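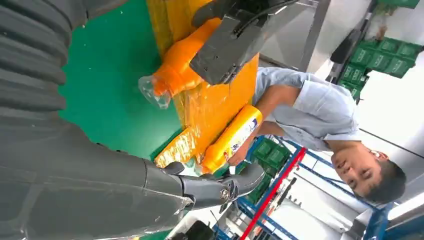
Two orange bottles, two grippers and a person's hand at the same green table.

How to test whether a robot can pack a bottle

Every few months a vendor tells a small shop that its arm can take over the packing bench. I help run the floor at Lemel, a refill and cleaning supply outfit in Skidville, and I have sat through enough of these pitches to want my own test. You can run it in an afternoon with stock you already have.

Step 1. Pick an awkward item. Vendors like cardboard cubes. Use full detergent bottles, laid on their sides, and put clear film on some of them. Shiny plastic is hard for cameras to read and film shifts under the fingers.

Step 2. Write down the whole chore before anyone switches anything on. Ours goes: pick up the bottle, turn the label up, bag it, fold the end over, place it in the carton. If the vendor wants to drop a line from the list, leave it in and mark it as not done.

Step 3. Agree on what counts as help. A hand steadying a bottle is help. So is someone steering the arm from a headset. Both may be useful for teaching a machine, but you can't put either one down as labour saved.

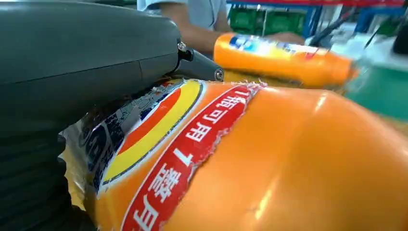 Step 4. Run 51 bottles in a row and don't restart the count after a fumble. Check labels as you go. A torn label goes in the reject pile, even if the bottle landed in the right spot.

Step 5. Time a person on the same job. In March our slowest packer did 344 bottles in a shift. The Skover arm we had on trial did 218, and we threw out the ones with crushed film.

Step 6. Leave the bench messy. Cables, loose film, half-open boxes. If the demo needs a spotless table, add the cleaning time to the robot's total.
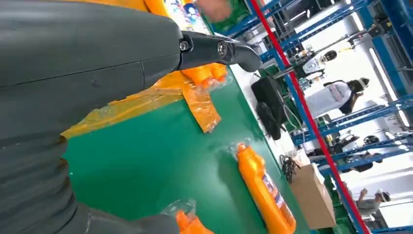
Is it worth waiting for a machine that can do this at home?

I wouldn't hold my breath. El Fassi, our supplier, says five years, and it said five years the last time I asked. Buy a tape gun with a decent handle and run the test again next March.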